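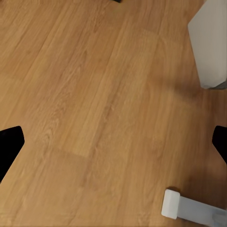
July, notebook, sim bench, 4:40 pm

OK, floor pickup again. I wanted to get this down before I forget which settings I touched (I already forgot once this month and lost a morning to it).

Scene is the Prikosstead apartment, the one with the wood floor and the big white thing standing on it. Task is the dull one: go down, find the sock, grab it, come up. My sister asked me over dinner if the robots do laundry yet and I said well, they do a sock! Sometimes!

Seed 3917 first. Wrist view, gripper open, planks and more planks. The grain goes soft in the middle when you get in close, and I still think that's hurting the depth estimate, but I can't prove it. Vurkine planner wanted to come in at a slant, so I clamped the tilt and reran. Better path, same miss. It closed on nothing and reported a grasp, which is the old Pritivero bug, the one where finger current gets read before the fingers settle.

Then seed 908. Got the sock on the second try, dropped it over the basket rim. Counting that as a fail even though it looked great right up to the end.

Seed 2002 I killed early. The arm went for a shadow. There's a wide brownish one by the white object and it reads like a dark cloth if you squint, and our detector squints all the time. Need to try the flat lighting preset and see if it still gets fooled. If it doesn't, we have a training data problem and I'd like a week on it.

So can it do the chore? No. It can do the easy half with the sock out in the open, and then I have to come along and do the rest, and my own hands take two seconds. I'm still pretty excited about the approach paths though, they were awful in the spring.

To do:
- delay the current read, rerun 3917
- flat lighting on 2002
- bump the batch to 1000 episodes overnight, if the Mirzaei box is free
- sharper floor texture?? ask whoever built the apartment

Left the run config open on the bench machine, please don't close it.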